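Memix Fund – Frequently Asked Questions

What does the Memix Fund pay for?
Small grants to clinics working on maternal health and childhood vaccination. Most go toward nurse training, cold storage and transport.

Who can apply?
Any registered nonprofit clinic with at least 2 years of accounts. Clinics run by a government ministry should apply through the Evangelista program.

Where do you work?
We made grants in nine districts last year. The largest group is in Wunulby.
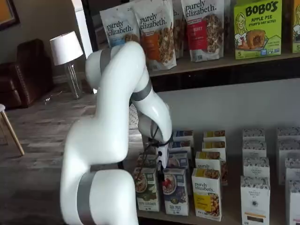
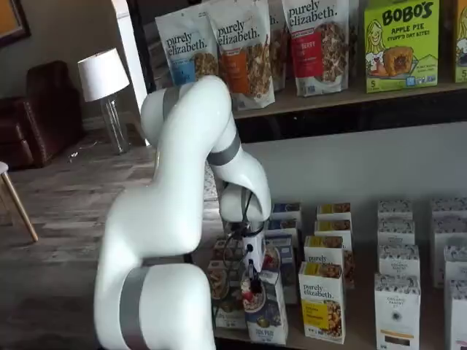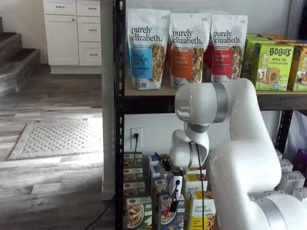 Boxed snacks and granola on the shelves.

How long does a decision take?
Usually 22 working days from the closing date. Applications for the next round close in February – late ones are held for the round after.

Can I give to one clinic only?
Yes, for gifts of $350 or more. Write the clinic's name on the form. Smaller gifts go to the general fund.

Do you send people overseas?
No. Clinics hire and train their own staff.

Where is your office?
In Kambridge. Please write before visiting.

Page last updated 11/07/2026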